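The Letberg jersey pillowcase – soft, stretchy and 157 dollars for 2

I know, I know. That's a lot for pillowcases! But I've been selling bedding out of our Flurninley shop for years and I'd been after a decent jersey one the whole time. Most of them go thin and see-through by the second winter. The Letberg is knitted by a small mill called Floment, and it feels like your favourite old T-shirt from the first night. 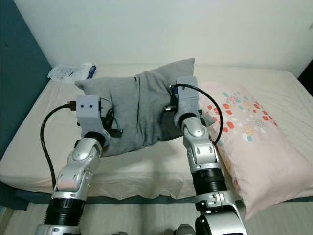

It comes in three colours (grey marle, oat and a dark green I wasn't sure about but now have at home). Wash it warm with your sheets and dry it on the line if you can. The dryer won't ruin it, though it does come out a bit shorter. There's an envelope end, so no zip to scratch your ear – I had one of those as a kid and I'm still cross about it. 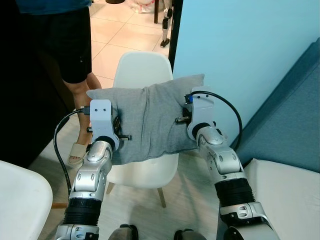
Pillow in soft heathered grey.

Fits a standard pillow up to 70 cm long. If yours is one of those giant ones, get the Benkirane instead, same price and a much roomier cut. Orders in by Friday lunch go out that afternoon.

Comments

Othmane Abdelaziz
Bought the oat in January, love the feel but mine pilled a little near the opening. Still using it every night.

mags_k
Is the green more bottle or more olive?

Shop
Bottle, mags! Quite dark until you get it in the sun.

delwyn
any chance of a king size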